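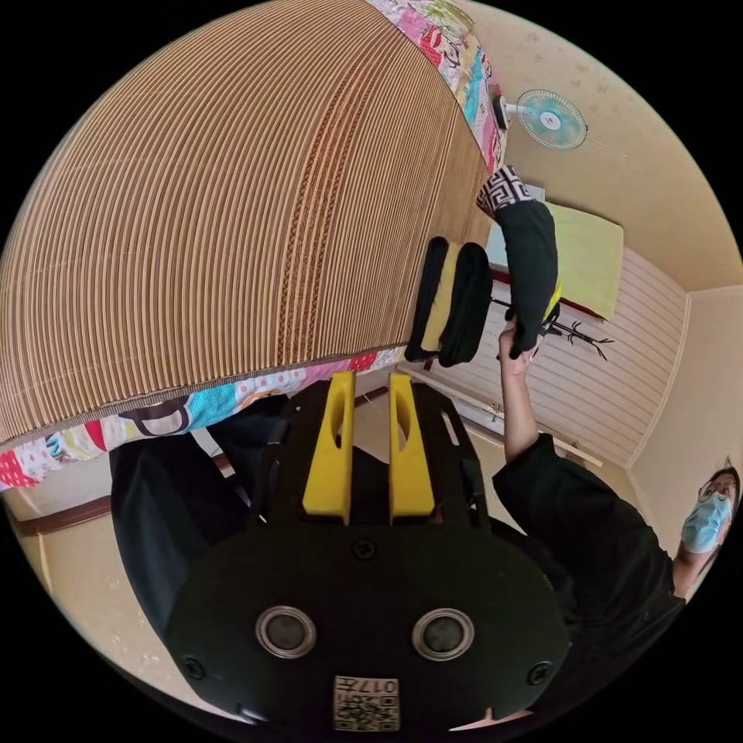

Where does the clothes folding work stand this month? Bedroom folding is on schedule, and the written steps for long sleeves are in draft.

Dilani Samarakoon and Wing-sze Wu did three sessions at Brulbridge in November, using the bed as the folding surface. 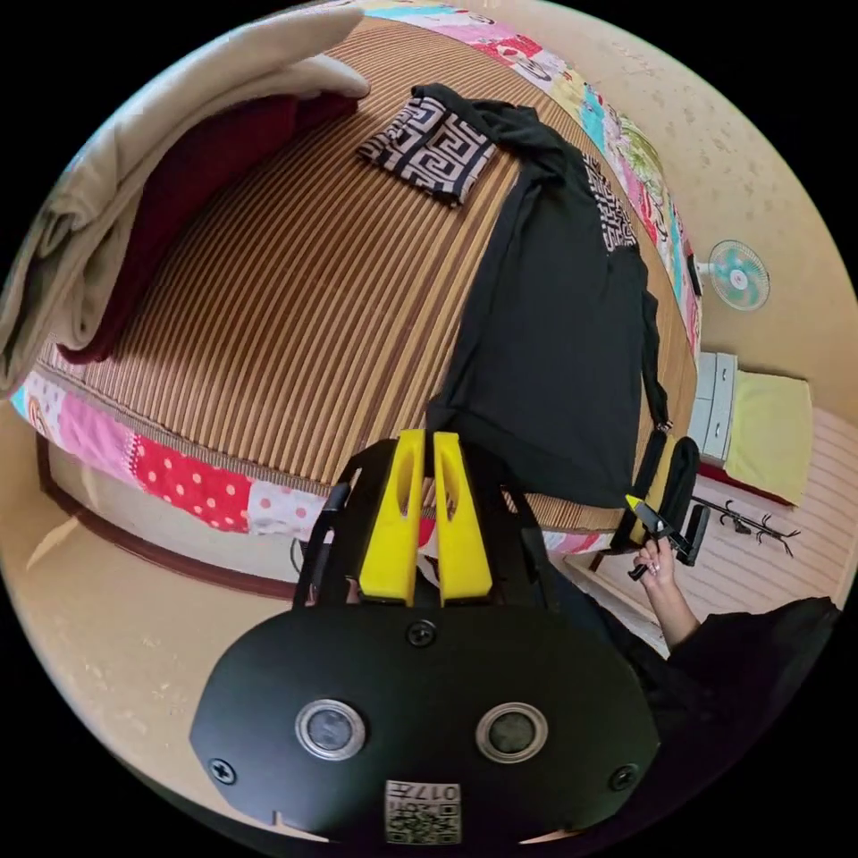

Sleeves still take the most time. Dilani wants them laid straight before the first fold, and the draft now says so.

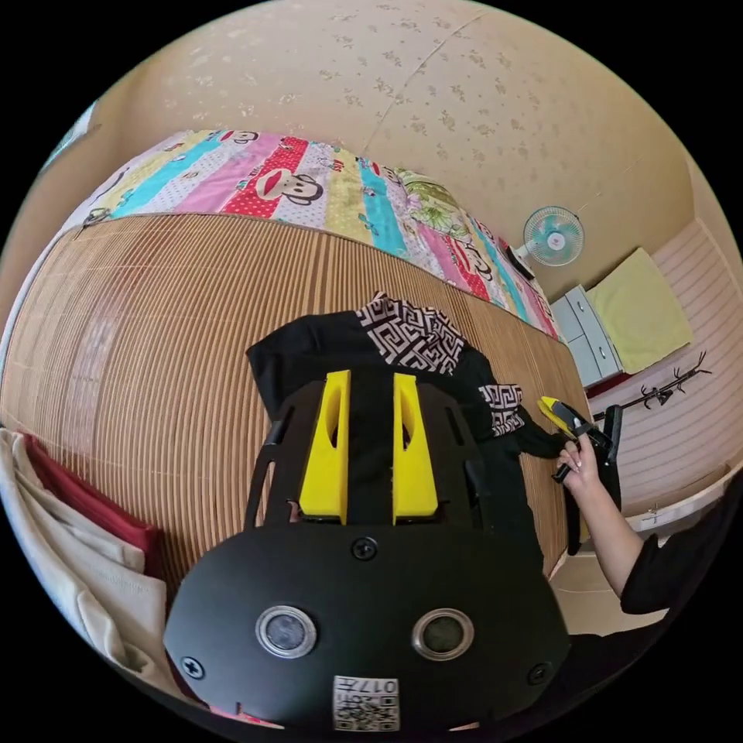 Kenneth Macapagal will check the draft by Thursday. We have spent roughly 20 percent of the Navarro grant.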